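Thread-bound book

A thread-bound book is a volume in the traditional Chinese style, in which folded leaves are held together by thread passed through holes near one edge. The cover is often dark blue, with the title written vertically on a separate slip.

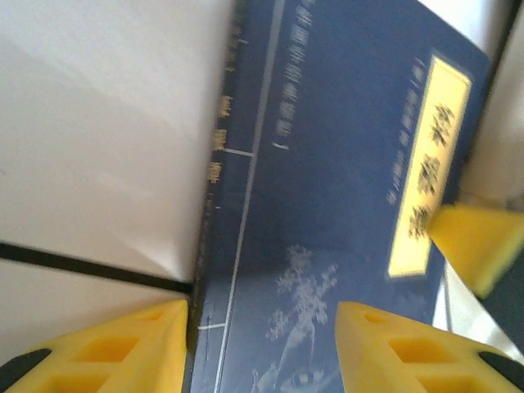

Many modern editions copy the look in print, with pale lines standing in for the stitching and a coloured title label. Such books usually have a spine, so they can be shelved upright.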